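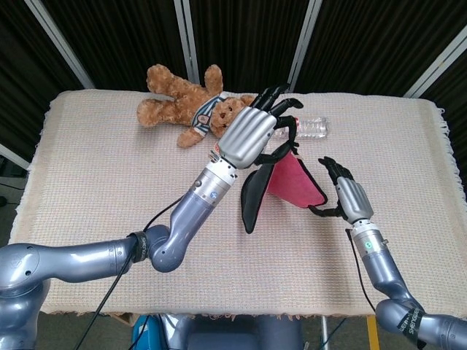 8. Running the Josix Table at an Open Day

Section 7 covered the Josix two-arm table in a lab, where everyone has read the manual or claims to have. Section 8 covers it in front of the public. The settings below come from the Clollholm open day and have been in use at the Flaston hall every February from then on.

8.1 Before the doors open

1. Spread the tablecloth and smooth it flat. The arms will find any wrinkle you leave.
2. Lay out the props: the teddy bear, the plastic water bottles and the pink fabric piece with the black trim. Keep all of them inside the reach of both hands.
3. Check that each bottle cap is tight. Check again after anyone helpful has been near the table.
4. Trace the black cables from the arms by hand. There should be slack at full reach and nothing for a finger to hook.
5. Press both stop buttons, one at a time, and release them. Log the result on sheet 17.
6. Load the profile named VISITOR. It caps arm speed at 60 percent. The profile named FAST is for people who own the props.

Note: Do not swap in a new bear on the morning of the show. A bear with longer fur needs its own grip setting, and you will be discovering this in front of a school group.

CAUTION: Visitors stay behind the rope whenever the arms have power. This includes visitors who work in robotics, who will mention it.

8.2 The cloth routine

1. Place the pink piece between the hands with one edge raised slightly.
2. Start the routine from the Josix panel. Either hand may go first.
3. Wait for both hands to report a grip before you start talking. If one hand reports a grip and is holding air, press Pause and reset the piece.
4. Let the lift finish. The default hold time is 8 seconds, long enough for most phones to come out of most pockets.
5. Press Release, then Home.

If the panel shows code 118, the two arms disagree over who has the cloth. Press Pause, open both hands from the panel, and go back to step 1. Do not pull on the cloth to settle the matter.

8.3 The bear routine

1. Lay the bear on its back, well clear of the bottles.
2. Select Soft Grip. Confirm it on the panel, then confirm that you read what you confirmed.
3. Run the routine. The fingers may close over the head, and somebody small may object. Have a kind word ready.
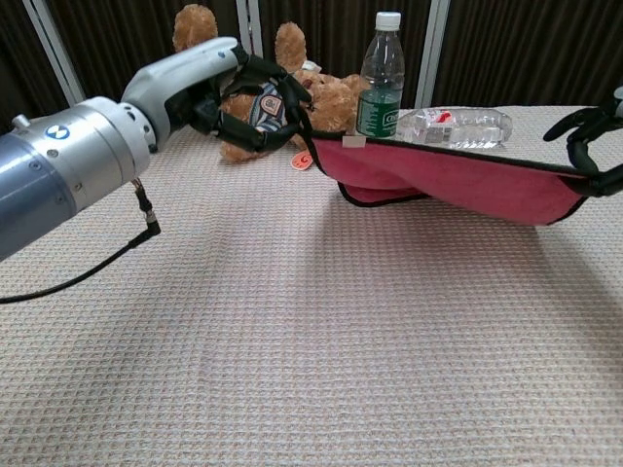
Can a visitor drive the arms?
Only from the practice panel, with an operator at the stop button and the VISITOR profile loaded. Turns end when the operator says so.

8.4 Closing down

1. Send both arms Home and cut the power before the rope comes down.
2. Count the props back into the Tiedemann crate.
3. Shake out the tablecloth. Fold it if you must; see 8.1, step 1.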